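# Speaker notes: "Write it down before it moves"

Slot is 2 pm Tuesday, small room. Slides are sparse on purpose, so most of what matters is in here. If Angharad Bowen is chairing she'll wave at me when it's time to stop. I will pretend not to see the first wave.

## Opening (no slide yet)

Hello, thank you for coming. I work on task rules for robot arms at Marnach, which means I spend my days writing sentences like "a cup is upright when its base is flat on the surface" and then finding out how many ways there are to read them. I love this job. I really do! I know rule-writing sounds like the dull end of robotics, and I'm hoping to change a few minds before tea.

Quick show of hands: who has a written definition of success for every task they run? And who has one that a colleague in another building could use without ringing you up?

(Wait. Let them look at each other.)

## Slide: The Batness argument

Tell this one slowly, it always goes down well.

We had two sites scoring the same runs, ours and the one at Batness. The task was called "put the cup away". Cledwyn Jarman scored a run as a pass when the cup was on the shelf. Batness scored it as a pass when the cup was on the shelf and the gripper had let go. Both perfectly sensible! We only noticed when somebody laid the two score sheets side by side and they didn't match, and then we spent a whole afternoon going back through 2000 runs by hand.

- The task name was the only thing the two sites shared.
- Each site thought its own reading was so obvious it didn't need writing.
- The fix was one line: "the cup is supported by the shelf and is not touching any part of the robot".

Pause on that line. Read it out twice. Point out that it says nothing about how the arm got there.

## Slide: What goes on a task card

We use a card for each task. One side of A4, no more. If it won't fit, you've probably got two tasks.

The card has:

1. The task in one plain sentence, as you'd say it to a new starter.
2. The start state, and how much it is allowed to vary.
3. The end state, as something you can check by looking or measuring.
4. What must stay as it was.
5. When to stop early.
6. Who wrote it and who else has tried to score from it.
7. Version, with a note of what changed.

Say a bit more about number 4. It's my favourite and it's the one everyone leaves off. If the arm moves the cup beautifully and sends everything else on the worktop to the floor, is that a pass? Under most people's rules, yes it is. Iestyn Ellis calls this the bystander rule and I've never found a better name. Every object that isn't the target gets a limit on how far it can shift. You can be generous with the limit, but there has to be one.

Number 6 as well. A card isn't finished until someone who didn't write it has scored from it. We hand it over cold, no chat beforehand. Their questions go straight into the next version.

(If someone asks about length: yes, really one side. Font size cheating has been attempted. Mention no names. Look at Iestyn.)

## Slide: Words we've stopped using

This bit can go quickly. Put the list up and let them read.

- "Near". How near?
- "Gently". Give a force or drop it.
- "Tidy". No.
- "The other cup". Other than which?
- "Correctly". It only tells you that someone, somewhere, knows what correct is.

Þröstur Skov from Maddocks has a lovely test for these. He reads the card aloud and anyone in the room can shout "says who?" at any word. When the shouting dies down you have a card. We tried it at Marnach, with biscuits, and it was the most fun I've had in a review meeting. Strongly recommended.

## Slide: Simulation needs the same rules

People relax when it's simulated. Nothing can break, you can reset in a moment, so why be fussy? My answer is that simulation is the very best place to be fussy, as the checks cost almost nothing. The simulator knows where every object is. You can check the bystander rule on every single step, and on a real bench you'd need to work hard for that.

Three habits to push here, with a sentence or so on each:

**Same card, both worlds.** Don't keep a simulation version and a bench version. If a line can't be checked on the bench, mark it, and say how you'll get by.

**Name every object.** Props as well as targets. If it has a shape and something can bump into it, it goes on the list.

**Keep the failures.** All of them, with the card version they were scored against. A failure scored under an old card isn't wrong, it's just old.
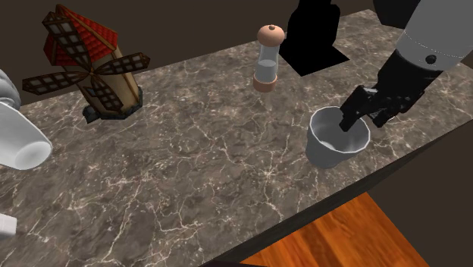 Naming objects is the habit I'd fight hardest for, and a worktop is a great place to practise. Ask the room to call out the target, and they'll say the grey cup, fine, the gripper is right over it with one finger on either side of the rim. Then ask them to name the bystanders. Somebody always shouts "windmill!" straight away, red roof and all, and then it gets interesting: is the thing with the pink cap a shaker or a mill? There's a white cup-like vessel over at the left too, so "the cup" by itself won't do on the card. "The grey cup nearest the front edge" will. And does the card let the windmill move at all? Let them argue about that one for a minute, it's worth the time.

After the argument, ask for an end state. Suppose the task is "lift the cup". Lifted how high, and held for how long? With both fingers touching? What if it's tipped over on the way up? Write their answers on the flipchart exactly as they say them, bad words and all, and then go back to the "says who?" list and cross out together. Mohammed-Awal Amegashie does this with new starters and says the first draft never survives, and that they remember it far better than anything we tell them.

## Slide: Stopping rules

Don't rush this one even if time is short.

A stopping rule says when a person or the software ends a run before the end state is reached. You need it in writing for safety on the bench, obviously, and you need it for fair scoring everywhere. If I give a struggling arm another go and you don't, our numbers can't be compared.

Ours are plain:

- Stop if anything that isn't the target goes past its limit.
- Stop if the target leaves the work area.
- Stop after 2 failed grasps.
- On the bench, anyone may stop a run for any reason, and it gets logged with no blame attached.

That last line came from Angharad, and she was right to insist on it. People were waiting a beat too long before hitting the button, out of politeness to whoever's run it was. Once it was written on the card, they stopped waiting.

## Slide: Where we're taking it

The Flodia card set is the tidied-up version of everything I've shown, and it'll be ready to share in November. It's plain text files, nothing clever. Please take them, change them, and tell us where they break! I'm most curious about soft things, cloths and cables and so on, where "has it moved?" is a surprisingly hard question and our wording is still poor.

## Questions I expect

*Doesn't this slow you down?* At first, yes. Then we remember the Batness afternoon.

*Do you let the score depend on how the arm did it?* Only if the card says so. If you care about smoothness, write a line for smoothness with a number in it.

*Who owns a card?* The person whose name is on it, until they hand it over in writing.

*Could a learned model do the scoring?* It can, and we're trying it, but it gets handed the card cold like everybody else and its scores are checked against a person's.

Spare cards are in the blue folder. Pens too, please bring the pens back.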